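Holloway's fog is back, and so is the early bus

I had my coat half on at the window this morning and couldn't tell whether the bakery across the road was open. So yes, fog season has started in Holloway, and with it comes a change to the morning buses that I think a lot of you will be pleased about (I certainly am!).

From this month the Nuvby bus company is bringing back the early run between Holloway and Nistmont, the one it dropped in August when so few people were riding it. There will be 3 early departures again, all of them before seven, and the last one gets you to the Nistmont hospital stop in time for the first appointments. I know at least one reader who's been paying for a cab to do that, so she can stop now.

I called Lucía Olmedo at Nuvby to ask what changed. She told me they had letters from about 60 riders over the fall, most of them people who don't like driving the river road when they can't see the end of their own hood. "We read every one of them," she said, "and some were very long." I may have written one of the long ones.
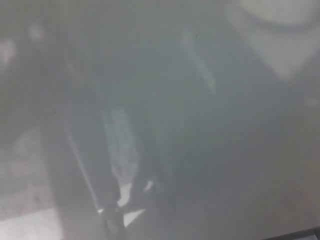

Page last changed: November 2025

Fares stay where they were. Your monthly pass works on the early buses with nothing extra to pay, and kids under school age still ride free. The one thing that's different is the stop at Falta Lane, which has moved down the hill to the corner by the old feed store while the sidewalk is being dug up. Give yourself an extra couple of minutes if you're coming from the top end, and take a flashlight, it's dark down there!

Ruairi Dow, who drove the old early run for years, will be back behind the wheel for at least part of the week. I caught him outside the depot and asked how he feels about the hours. He said he never got used to sleeping in anyway, and then he wanted to talk about the heater on the new bus, which he likes very much. He also asked me to pass along that if it's foggy, please wear something bright and stand where he can see you. He would hate to go right by somebody who's been waiting in the cold.

On the really thick mornings the buses may run late, and Nuvby says it will put delays up on the board at the depot and on its phone line. I asked about text alerts too. Lucía said they're looking into it but there's no date yet, so for now it's the phone.

Printed timetables are at the library and at Milagros Troncoso's store on the square, next to the register. When I stopped in there were only 2 left, but Milagros says she has asked for more.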